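Planning a home folding set-up: what to buy, what to measure and what to leave until later

More and more readers are asking about automation for the laundry pile. Most of the money that gets wasted on it goes in the first month, on equipment that doesn't suit the room or the clothes. These tips are for anyone setting aside a sum for hand-held grippers, a small arm, or both, for work with clothes at home.

Start with the clothes

Empty one full wash on to the bed and sort it by how it behaves when you pick it up. Thick knits hold their shape but are heavy at the hem. Thin cotton slides about. Anything with a zip or buttons needs a pile of its own. Write down which pile is the biggest and plan your spending for that one. If it's jumpers, you need jaws that open wide enough to take a folded edge two layers thick.

Measure the bed or table you'll be working on, then measure your largest jumper with its sleeves straight out. A bed is kinder to fabric than a table, but it gives under pressure, so fingertips sink in before they close. Allow for that when you compare jaw lengths on paper. 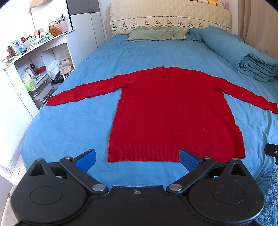 Photo: Joltthorpe Home Workshop

A knitted jumper with the arms out to the sides takes up far more room than people expect. Lay it body up, smooth the chest with the flat of your hand and square off the hem before you try to pick anything up. Jaws either side of the hem band are a good place to start, as the ribbing is firmer than the rest and easier to get hold of. Leave the cuffs until you've had some practice.

One gripper or two

Budget for 2 from the outset if folding is the main job. You can drag a jumper about with one, but a clean fold wants both corners lifted together. Buying the second later often means paying delivery twice, and you may find the fingertips have been changed in the meantime.

If you can't stretch to a pair, buy one and hold the other corner down by hand. It's slow but fine for learning on. Tea towels are good practice. So are pillowcases.

What to put in the budget

List the hand tools first, then everything they depend on. A plain list on the back of an envelope will do:

Grippers, with the price for each and for the pair
Spare fingertip pads – at least one full set
Mounts, brackets and the correct screws for them
Chargers or leads, if the model needs them
Storage, even if it's only a lidded box
A small sum for repairs in the first year

Pads are the item most often missed. Wool fluff works its way into any textured surface and the grip gets worse bit by bit. Piltik sells pads in pairs and Betness sells them in boxes, so work out the price for one pair before comparing the two. Ask whether the pads push on or are glued. Glued ones need an evening to set.

Screws come next. Check them all when the parcel is opened and again after a week of use. Keep a driver of the right size in the same box as the tools, and put a strip of tape round the handle so it doesn't wander off to the kitchen drawer.
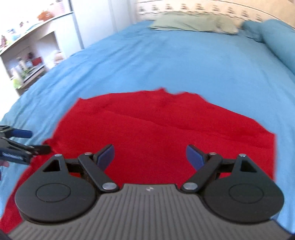
Jaws open over the cloth, with a second gripper at the left.

Leave a clear strip of bedding on both sides of whatever you're folding. Arms and linkages need somewhere to go, and a tool that catches the duvet will bring the duvet along with it. Tuck the cover in tightly at the foot, push pillows up to the head end and pull the top surface smooth. A colour that stands out against the bedding makes the edges easier to find, both for you and for any camera you may add later.

The room itself

Check the sockets before ordering anything that plugs in. Our own house dates from 1930 and the back bedroom still has too few of them, which added an electrician's visit to the bill. Measure the gap between the bed and any shelving too. We allow 60 cm to stand in and turn round with a tool in each hand.

Buying used

Baptista takes returns and sells them on at a lower price. Open and close the jaws slowly and feel for any stiffness at the pivots. Look at both sides from behind and see that the arms move evenly. Light dust doesn't matter, but bent linkages do. Ask for the spare pads if the first owner had any.

When to buy an arm

Wait until you can fold the same jumper by hand-held gripper more than 2 times running without putting it down to start again. Price the arm with its stand and delivery included, and find out who will carry it upstairs. April is a sensible month to look, once the winter knits are being put away and you know how many there are.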